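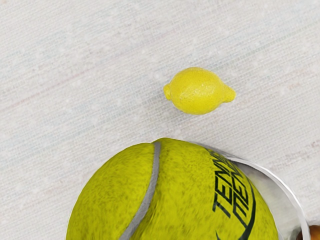
A lemon and a tennis ball in a computer-made practice world.

24 shares | 6 comments

Why Do Robots Need Rules?

Robots that pick things up have a lot to learn. Some of that learning takes place on a computer, in a pretend world called a simulation. The lemon in a simulation has no juice and the tennis ball has no bounce unless a programmer writes the bounce in.

People who build robots follow rules in these pretend worlds, just as they do in a real workshop. Some of the rules are about safety. Others are about being fair when you test something.

Rule 1: Make it look real

A real lemon has tiny pits in its skin. A real tennis ball is fuzzy and has a seam. If the pretend ones were plain yellow blobs, a robot might learn to spot blobs and then get stuck in a real kitchen. So the skin, the fuzz and the shadows all get drawn in. Even the cloth under the lemon has a weave.

Rule 2: Be careful with size

Things that are close look bigger. The tennis ball in our picture looks several times wider than the lemon, but a robot can't decide from one view that the ball is a giant. It has to work out how far away each thing is before it reaches. You can test this at home. Close one eye and hold your thumb near your face. Your thumb can cover a whole door.

Rule 3: Expect things to be partly hidden

Part of a round, see-through dish shows behind the ball. You can tell it is round without seeing all of it. Robots need practice at this too, and see-through things are hard for them, because a camera also picks up whatever is on the other side.

Rule 4: Practice a lot, and write it all down

At Plerkis, a small robot workshop in Salem, each new picking program gets 1,000 pretend tries before it is allowed to move a real arm. Every try goes in a log, including the bad ones. One program called Illach picked the right object 483 times on its first day. The team changed how it judged distance and ran the whole test again. The second score was 700.

"You can't throw out the tries you don't like," says Hanane Mahrous, who keeps the logs. "If the robot missed, we write down that it missed."

Rule 5: Keep people safe

When a program moves to a real arm, there are more rules. The arm starts out slow. There is a big stop button that a person can reach at all times. No one puts a hand inside the marked area while the power is on, even to pick up a dropped lemon.

Words to know

Simulation: a pretend world made by a computer.
Log: a written record of what took place.
Program: the instructions a computer or robot follows.

Try it yourself

Put a lemon and a ball on a towel. Look at them from above, then from very low down, then with the ball close to your nose. Draw what you see each time. Which one looks bigger in each drawing?

Share this page | 6 comments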